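Textile Care Assessor (part-time, fixed term)
Itcombe Household Testing, Materials Section
Reference 158

Itcombe Household Testing measures how domestic textiles change in ordinary use. The Materials Section is seeking one assessor for the home laundering programme, which compares wash, drying and storage routines for clothing, bed linen and soft furnishings. The post is for nine months, with a start in July, and reports to Mareike Harms, Head of Materials.

The work

The assessor will grade 108 articles at fixed intervals over the course of the programme. Grading covers colour change, pilling, seam slippage and dimensional stability. Articles are conditioned overnight before each session, then assessed in a viewing cabinet against reference scales. Every grade is entered twice, at separate sittings, without sight of the first result.

Duties include:
Preparing and labelling specimens
Measuring marked articles before and after each laundering cycle
Recording grades in the section's database, Mukari
Maintaining the reference scales and reporting any that have faded
Drafting the results tables for the interim and final reports

The post does not involve contact with clients. Some lifting is required – a full specimen crate weighs up to 12 kg.

Hours and pay

The post is 20 hours a week, worked as 4 sessions of five hours. Sessions start at 8.30 a.m. Pay is on the technical scale, grade B, with annual leave in proportion to hours worked. Overtime is not expected.

Requirements

Applicants should have a qualification in textiles, materials or a related laboratory subject, or at least two years' experience of graded visual assessment. Normal colour vision is essential and will be tested at interview. Familiarity with care labelling and basic statistics is desirable. Training on Mukari is given during the first fortnight.
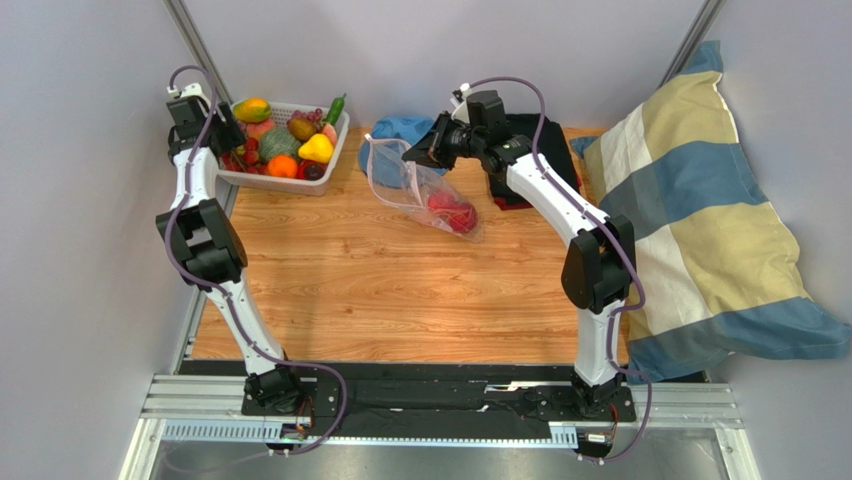
Articles in the programme are grouped by construction and by the way they are handled between washes. Flat goods form the largest group, and filled goods are assessed separately with their own drying schedule. The range is that of any household: a blue cloth, a folded black garment and a large striped pillow would fall into three different groups, and the assessor must be able to assign each without reference to the label. Dark articles are graded under both light sources.

How to apply

Send a CV and a covering statement of no more than 300 words to Mirela Fagundes, Recruitment, quoting the reference above. The statement should describe one occasion on which two of your own readings disagreed, and how you dealt with the difference. Shortlisted applicants will be asked to complete a practical grading exercise lasting 90 minutes, followed by a short interview. Travel costs within the region are refunded on production of receipts.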